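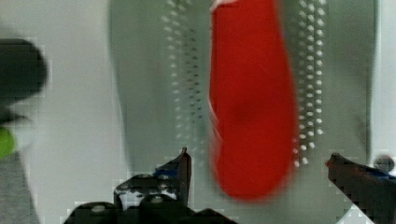
Foto: Spielkreis Uditz

Liste: Spielzeugverleih Uditz
Betreff: Re: Küchenkiste, was gehört hinein?
Datum: 25. August 2026

Hallo zusammen,

zur Frage aus der vorigen Mail:

> Wir haben die Küchenkiste von Leblanc zurückbekommen
> und wissen nicht, ob sie vollständig ist. Auf dem alten
> Zettel steht nur "Geschirr und Essen, gemischt". Gibt es
> eine richtige Liste? Und gehört der kleine Ofen dazu oder
> wird er extra ausgeliehen? Außerdem fehlt uns ein Deckel,
> falls es je einen gab.

Eine richtige Liste gab es bisher nicht. Ich habe deshalb den Inhalt auf den weißen Tisch gelegt und nach Gruppen aufgeschrieben. Der Ofen gehört dazu. Er hat Gehäuseteile in Edelstahl und Schwarz und einen schwarzen Griff an der Glastür und kommt beim Einpacken als Erstes in die Kiste, mit der Tür nach oben. Einen Deckel zum schwarzen Topf hatten wir nie, danach braucht ihr nicht zu suchen.
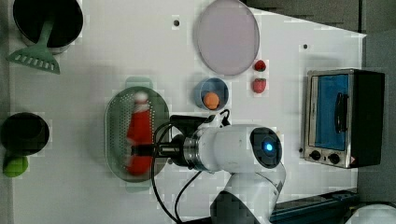

Küchenkiste auf dem Tisch, rechts der Ofen, links Topf und Sieb

Das ovale grüne Sieb wird oft als Schale eingeräumt und landet dann beim Geschirr. Bitte zum Kochzeug legen. Die rote Flasche mit der weißen Kappe passt der Länge nach hinein, das spart Platz. Die Flasche selbst zählt aber zu den Lebensmitteln und soll beim Zurückzählen auch dort abgehakt werden.

Für die neue Liste schlage ich drei Gruppen vor:

1. Geschirr
Der große Teller in hellem Lavendel und die kleine blaue Schale. Der Teller passt bei uns nur hochkant an die Kistenwand — flach gelegt geht der Ofen nicht mehr daneben. In der Schale kann die orange Frucht bleiben.

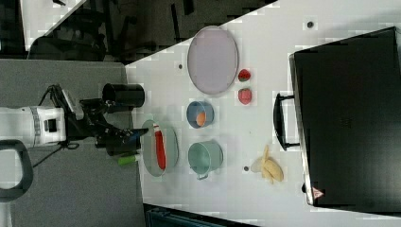 2. Kochzeug
Schwarzer Topf, geschlitzter grüner Pfannenwender, Sieb und das grüne Gefäß mit dem kurzen Griff. Letzteres führen wir als Messbecher. Der Wender kommt in den Topf, der Kopf schaut dann heraus. Das schwarze Gefäß steht auf dem alten Zettel unter "Becher", ich würde es hierher nehmen.

3. Lebensmittel
Zwei Erdbeeren, die orange Frucht, die Banane mit der aufgeklappten Schale, die kleine grüne Kugel (bei uns die Limette) und die Ketchupflasche. Die Erdbeeren bitte in den Stoffbeutel, sie rutschen sonst unter den Ofen.

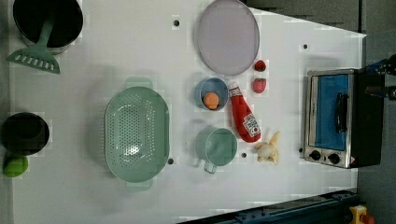
Lesezeit: 2 Minuten

Noch zwei Punkte zur Ausleihe. Die Kiste von Vurkard ist eine andere und hat ein eigenes Verzeichnis. Bitte nichts daraus ergänzen, wenn hier etwas fehlt, sonst stimmen am Ende beide nicht. Fehlende Teile schreibt ihr auf den Rückgabezettel, ich bestelle sie dann gesammelt bei Vememlow. Der Versand kostet dort 6 Euro, egal wie viel man nimmt.

Die Leihfrist bleibt bei 30 Tagen. Ab Oktober soll die Liste laminiert im Deckel der Kiste kleben. Wer Änderungen an den drei Gruppen möchte, antwortet bitte vorher über den Verteiler und nicht an mich allein.

Viele Grüße aus Uditz

--
Spielzeugverleih Uditz, Verteiler für Ausleihe und Rückgabe
Zum Abmelden eine leere Mail mit dem Betreff "abmelden" an die Liste senden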